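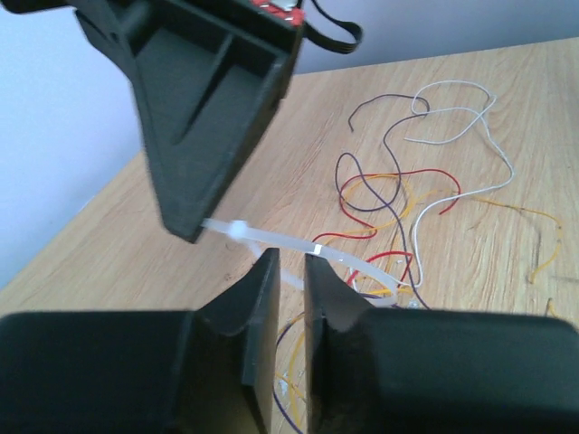
Zinhle Kekana
Before you ask for a second gripper, please put the spare fingers in the budget. Ours are printed and we forgot this line completely.

Thabiso Ntuli
I don't agree. Fingers are cheap. For loose wires I would spend on the arm first. We have 1000 for the year and two arms to keep running.

ZKekana
Cheap, yes, but each new pair costs us an afternoon of calibration. Did you put that in your plan?

Thabiso Ntuli
No. Fair point.

Phúc Võ
Does Lutis still give a price for four pairs? I must send my list in March.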